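We use cookies to improve your experience on this site. By continuing to browse you accept our cookie policy.

Speaker notes - Planning and perception for a two-arm tabletop cell
Annick Bergeron, Tondau group, 15 Sep 2022

Slide 1. Introduce the stack. Tondau is the planner, Skullico is the perception node. Ravinder McKinnon wrote most of the second one, so send the hard questions to him.

Slide 2. State the problem. Two arms share one table and one small chessboard. Each wrist has its own camera, and there is a fixed view of the whole cell. Patterned walls are left in on purpose. The segmenter has to cope with printed flowers at every viewing angle.

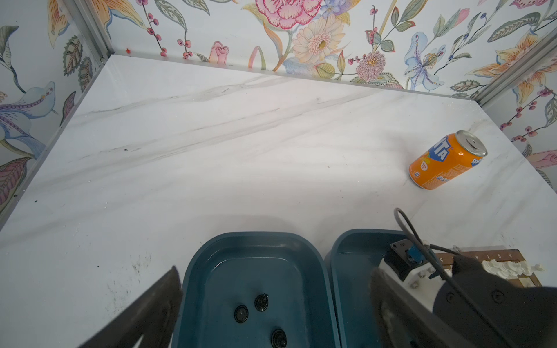
Slide 3. Wrist view pipeline. Mask the gripper first, using joint state and the CAD model, then fit the table plane. Anything above the plane by more than 8 mm becomes a candidate object. Reflective cans give holes in the depth map, so we fit a cylinder to the rim and the side wall separately. Pause for questions on calibration.

Slide 4. Timing. Median plan time is 300 ms, worst case 462 ms. Say clearly that these are for both arms planned together. Planning one arm and treating the other as a moving obstacle was faster but deadlocked over the center files.

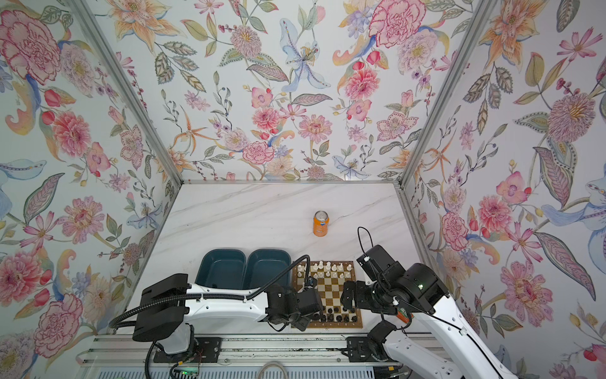 Slide 5. Shared workspace. The planner reserves a swept volume per arm and releases it segment by segment. Pieces are narrow and close together, so approach is vertical only. Cable loops are modeled as a padded capsule above each wrist - crude, but it stopped the planner from crossing the arms high up.

Slide 6. Logging. The regression set is 2123 recorded plans, replayed on every merge. Show the diff tool if time allows. Skip if past the half hour.

Slide 7. Open items. Hand-eye drift, regrasp after a failed pick, bins as collision meshes instead of boxes. Thank Josée Girard for the replay server.

Comments (3)

Thérèse Perron: Is the capsule padding fixed or does it scale with joint speed?

Annick Bergeron: Fixed for now. Scaling is on a branch.

Ottmar Schwerdtfeger: We saw the same deadlock in Hanau with sequential planning. Priority swapping helped a little.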